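**Robot picks up bottle. Dishes remain in sink.**

FLUNDTON - The household robot, promised to us at regular intervals since our grandparents bought their first dishwasher, has made it as far as picking up a bottle. Whether it can be trusted to put one away is a matter on which the people at Sterkix would like a little more time.

The company opened its Flundton workshop to local media last week, along with a few shopkeepers who had been promised sandwiches. The subject was chores: tidying shelves, clearing tables, sorting the recycling, and the other jobs that fill a Saturday and pay nothing. Sterkix calls its program Tikell, a name that nobody on staff would own up to choosing.

"People see a robot do a backflip and think it can unpack the groceries," said Rhona Dunbar, who runs the program. "The backflip is easier. Groceries are all different, and half of them are slippery."

The bottle is Tikell's standard test. It has a cap at one end and a label that may or may not stay on, and it can be standing up or lying down, depending on the mood of whoever used it last. A four-year-old can manage one at breakfast. A robot hand has to work out where to put each finger, how hard to squeeze, and what to do if the thing starts to roll.

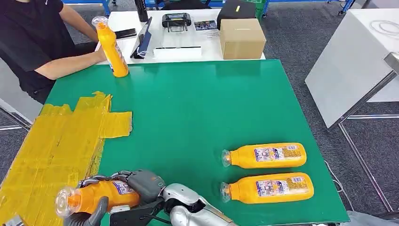 Dunbar is careful with her claims, which makes her unusual in her line of work. She puts the robots' success rate on a familiar object at "good, on a good day," and on an unfamiliar one at "ask me in May." Since the program started, the team has logged 3,604 attempts at picking things up. She would not say how many had ended on the floor, though she did say the carpet was a wise investment.

Speed is another sore point. Sheena Farquharson, who owns the Drummond Street grocery and came to see if a machine could face up her shelves overnight, put her watch on one pickup and then stopped, she said, out of politeness.

"My nephew does the drinks aisle in an hour and he's on his phone for most of it," she said. "I'd need the robot to at least beat my nephew."

She was more taken with the idea of a machine that works while the shop is closed and never asks for the long weekend off. Sterkix makes the same argument. A slow robot with all night to do the job, Dunbar said, is still a finished job by morning, provided nothing falls over at 2 a.m. with no one there to pick it up.

Squeezing is where the engineering money goes. Grip too lightly and the bottle drops; grip too hard and you are mopping. Katia Cocco, an engineer on the project, spends most of her week on the second problem. Soft packaging gives under pressure, she said, and a torn or peeling label can change how a surface behaves from one grasp to the next.

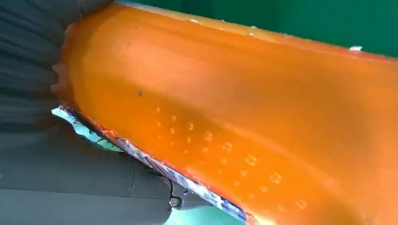

"A person feels it going and lets up without thinking," Cocco said. "We have to write down the bit where you don't think."

She has two children and reports that neither has shown any interest in having their work automated, on the grounds that they don't do any.

Not everyone was won over. Rochelle Kapoor, who cleans holiday rentals around Flundton and has 5 on her books at the moment, listened to the full presentation and then asked if the robot could change a fitted sheet. There was a pause. It could not. She asked about hair in a shower drain and was told that wet areas were "on the roadmap."

"So it does the part I don't mind," Kapoor said. She took a brochure anyway, and a second sandwich.

Sterkix says it has no price for a home version and no date. A shop version is closer. The company hopes to place its first units with 3 retailers for a trial, doing simple restocking after hours with a staff member on call. Farquharson has put her name down, subject to seeing it handle eggs.

Skye MacLeish, who looks after the company's dealings with the public, said the visit had drawn more than the usual number of questions about laundry. Folding is a favourite with audiences and much less so with engineers, who tend to change the subject to bottles. MacLeish has learned to keep her answer short.

"Not yet," she said. 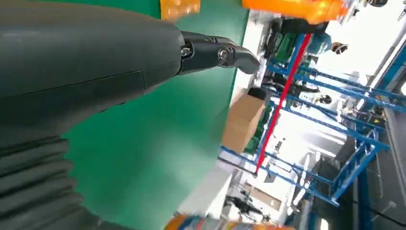 ### If you want to go

Sterkix plans another open afternoon in May at the Flundton workshop. Entry is free, but places are limited and you'll need to book through the front office. Closed shoes are required. Parking is on the Drummond Street side. The company asks visitors to leave their own dishes at home.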